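Tenov Meditation Bench: my review after a whole fall of sitting on it
26/10/2019

My knees and I have had a long argument about meditation. I love sitting. I love the quiet first thing, before the kettle, before my phone has a chance to start in on me. My knees would like it known that they never agreed to any of this. I've been through a round buckwheat cushion, a crescent cushion, two yoga blocks with a towel over them, and a very handsome floor chair that made me fall asleep every single time. So when a woman in my evening yin class let me try her Tenov bench during savasana (I know, I know, you're supposed to be lying down) I went home and ordered one that night!

It's a kneeling bench, if you haven't met one before. You kneel, the bench goes over your calves, and you sit back onto it so your weight comes down through your seat and your shins and not through your poor folded ankles. The legs fold flat with hinges, and they're rounded at the bottom so the whole thing rocks a tiny bit forward or back until your pelvis finds its spot. That rocking is the part I fell for. On my old cushions I'd arrange myself, sit nicely for a few minutes, then feel my lower back start to slump and spend the rest of the sit thinking about it. On the bench I tip forward a hair and everything stacks up over itself, ribs, shoulders, head, and I can leave it alone.

I bought the taller of the 2 heights. I'm long in the thigh and the shorter one had me feeling like I was crouching behind a sofa. If you're on the smaller side or you have very bendy ankles, you may like the low one better, and it would be worth kneeling on a stack of books to find out before you order. The product page gives the heights but I'd have loved a little chart.

It came with a thin pad that ties onto the seat with cotton tapes. The pad is fine! It's not thick, and for the first week I added a folded blanket on top, but then I stopped bothering. What you do need is something under your shins. On a bare floor the bench is a punishment. I use my yoga mat with a wool blanket over it, and on lazy mornings I just drag the whole arrangement onto the bedroom rug.

How I tested it, if you can call it that: every morning since the middle of August, starting with short sits and working up. I now do 47 minutes, which is a silly number, but it's the length of the recorded practice I follow from the Nundel app (a body scan, then mantra, then a long silence with a bell at the end) and I never want to cut it short. On a cushion I couldn't have made it to the bell without shifting. On the bench I shift once, usually, somewhere in the mantra, and some mornings I don't move at all. My left foot still goes to sleep now and then. I wiggle it. It comes back.

I also took it on retreat at Skokwood, up the long gravel road, with the woodstove and the soup. Folded, it slid into my tote next to my journal and a pair of thick socks. The hall there has a lot of cushions and hardly any benches, and mine got borrowed every time I went out for walking meditation, so I think I may have sold a few for Tenov without meaning to. The hinges squeaked on the first evening, in total silence, with everyone's eyes closed. A dab of beeswax fixed that. They haven't made a sound since, but do it before you go anywhere quiet!

Things I don't love. The finish marks easily and mine already has a pale scuff on one end from the car. The cotton tapes come untied in a bag. And it isn't cheap, at 80 dollars plus shipping, when you can get a plain bench that doesn't fold for less. The Kincaid one is the obvious comparison, and a studio I go to has a whole row of them. They're sturdy and lovely to look at, and a touch wider, so if you want more room under you, try that first. For me the flat feet on the Kincaid were the sticking point, because I'd gotten so used to the rocking that I felt stuck at someone else's angle.

I don't use the bench for everything. For breathwork I still like to lie down, and for journaling I'm cross-legged on my old crescent cushion with my back against the wall. If I'm getting over a cold I sit up in bed against the pillows and do loving-kindness for ten minutes and call it good. But for a real sit, the kind where you want to get still and find out what's going on in there, this is what I reach for now, and I look forward to it in a way I haven't in years.

Comfort: 5 out of 5 with a blanket, 3 without
Portability: 5 out of 5
Finish: 3 out of 5
Would I buy it again? Yes, and I'm trying to talk my sister into one.

If you have a bench and a clever trick for sleepy feet, please leave it in the comments, I'd love to hear it.

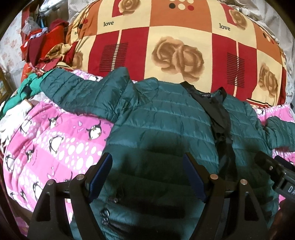 Roses, checks and a little "love" at the head of the bed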